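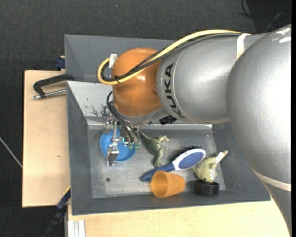
Bemness Tidy Cell
Bin sorting station for mixed household items

Product code: on request
Availability: built to order, next builds start in January
Sold by: Drusby Automation Supply

Overview

The Bemness Tidy Cell is a station for picking up mixed things from a bin and putting them where they belong. It is made for repair shops, toy libraries, rental stores and training rooms, where many small items come back every day in no order. You supply the arm, and we supply the gripper, the bins, the work surface and the Pikden control software.

Many customers write to us with the same question: can a machine do this job already, so a person does not have to? Our answer is "partly", and we prefer to explain it before you buy.

What it does well today

Cups, bowls and other items with a clear edge. The gripper finds the rim and holds it, also when the cup lies on its side.

Hard toys of medium size. A plastic dinosaur is fine in most positions. Legs and tails help the fingers more than they disturb.

Hairbrushes, if the handle is free. When another item lies over the handle, the software will normally take that item first.

What it does slowly or not well

Flat round lids close to a wall of the bin. The finger needs space to go down between the lid and the wall. The sloping walls help, but not every time.

Soft items such as socks, cloths and plush animals. They can be picked, but the software does not know well what shape they will have in the air.

Anything wet or greasy. Please do not use the station for dirty dishes.

Compared with hand work

Arnel Layug from our test room sorted the same bins by hand one Saturday, next to the station. He was faster in every round, by more than 2 times. The station did not stop for lunch, but it did stop for a lid, and he had to come and free it. If you have one bin in a day, please sort it by hand. The station makes sense when bins arrive all day and nobody wants to stand there.

For the home we do not offer it. The arm is heavy and needs its own area where people do not walk during work. Folding, wiping and dish washing are not included and we have no date for them.

What is in the delivery

Gripper with metal fingers, hoses and fittings
2 gray bins with sloping walls
Wooden work surface
2 clamps for fixing the bins
Pikden software, license for one station
Printed manual in English

Not included: robot arm, air supply, safety fence, cameras.

Installation

Put the bins side by side and fix them with the clamps before you teach the positions. If a bin moves later, even a little, the positions must be taught again. Leave enough free cable at the wrist so it can turn without pulling. Check the cable ties each week.

Scratches on the bin floor are normal after some use and do not change the picking. Very shiny places can confuse the cameras; a matte spray helps.

Service

Virgilio Galang answers technical questions before and after the order. Send him a list of your items, with sizes, and he will tell you which ones he expects to be a problem. The gripper and bins have 2 years of warranty. Finger tips are wear parts and can be ordered separately.

Related products

Pikden spare finger set
Bemness bin, single
Tan cable sleeve kit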